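March, evening, at the long bench

The Wada tape transfers are finally sounding like music! Writing this down while I still have the settings in my head, because last time I trusted my memory and lost a whole evening getting back to where I'd been.

The reel is the 1951 one, the dance band recording Solange Gilbert found in the Pleria hall cupboard. Paper-backed tape, brittle at the head end, two old splices gone gummy. I cut both out and redid them with fresh splicing tape, then wound the whole thing through by hand onto a bigger hub. Slow, but not one break.

What changed today:

- Azimuth. I'd been setting it with the test tape and leaving it there. Fumiko suggested tweaking by ear on the actual reel, summed to mono, and wow. The cymbals just opened up. Quarter turn at most.
- Tension on the supply side way down. The flutter on held clarinet notes is almost gone.
- Transfer at 95 kHz was a typo in my earlier note, sorry, it should read 96. Files are fine, only the note was wrong.
- No noise reduction on the master. I tried a light pass on a copy and it ate the brushes on the snare.

Side one has 6 tunes plus a false start where somebody laughs and the bandleader counts them in again. I love that bit and it stays in. Track 4 has a dropout in the second chorus, right under the trumpet. Ran it three times and it's in the same place each time, so it's the oxide and I'm leaving it alone.

Speed still bugs me. The piano comes out a bit sharp of A440, but the hall piano may well have been tuned that way. Solange thinks the Dellard church recording used the same piano, so if we can find that disc we can compare.

Files so far are on the transfer drive under Zokham/side1, raw takes and notes together. Please don't rename anything in there until I've done the checksums. 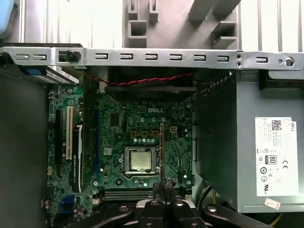
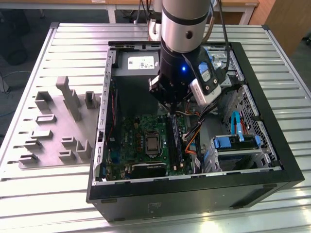 Side two next. The leader on that end is curling badly, so it gets a night under the flat weights first. Starting settings: same azimuth as side one, then check again once the band is playing, since the two sides may have been recorded on different nights. Headphones, not the monitors. I missed a 60-cycle hum on the first pass because the fan heater was going.

Fumiko, if you're in before me: the box has pencil writing inside the lid, very faint. Can you try it under a raking light? I can make out "waltz" and maybe a 16, could be a take number.

Need more splicing tape, and another empty hub.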